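Prevon, o ajudante de arrumação da Storutska: já vale a pena?

Passei 43 dias com o Prevon cá em casa, em agosto, e confesso que queria muito gostar dele! A aspirar o chão e a levar coisas leves de uma divisão para outra é um amor (e silencioso, até de noite). O meu problema é outro: os cestos. Pegar num cesto vazio pelo rebordo, com as duas mãos, e levá-lo até à estante é coisa que faço a pensar no jantar, e foi aí que ele mais se atrapalhou. Em 16 tentativas, conseguiu nove. 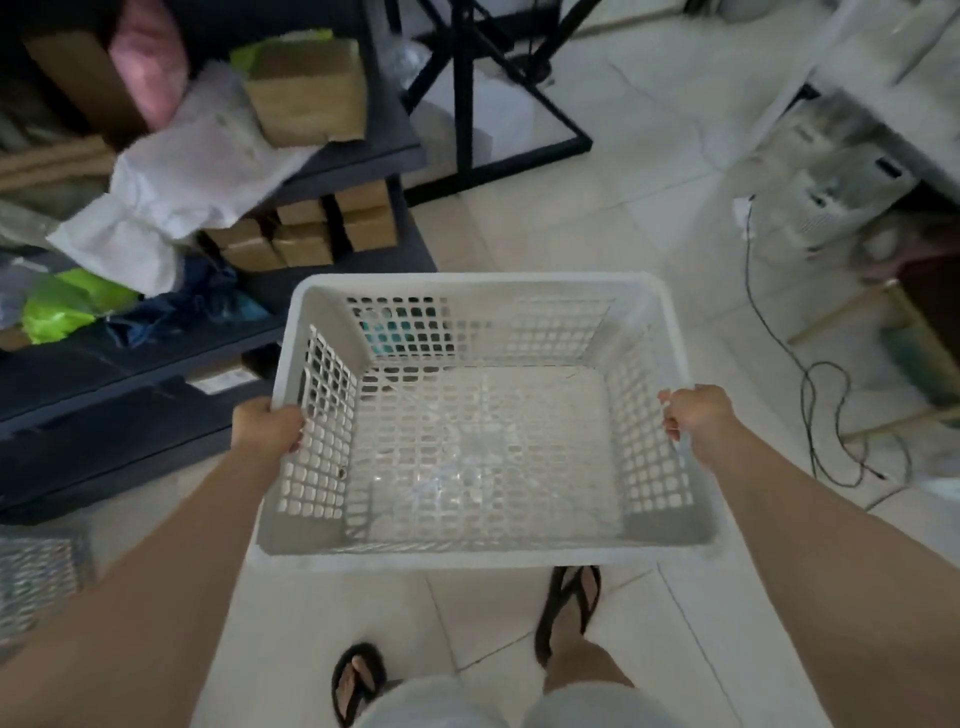 Cestos de plástico de paredes furadas, o branco primeiro e o preto depois.
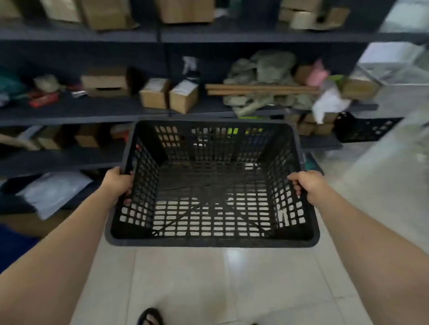
Lamisi Boateng respondeu-me que eu estava a ser generosa, que o dela leva 14 minutos a arrumar um único cesto e que as paredes furadas lhe baralham os sensores, de modo que acabou por comprar caixas lisas. Talvez tenha razão, mas não me apetece mudar de cestos por causa de uma máquina. Para pisos desimpedidos, recomendo-o com gosto; para estantes cheias como as minhas, espero pela próxima versão e vou arrumando eu.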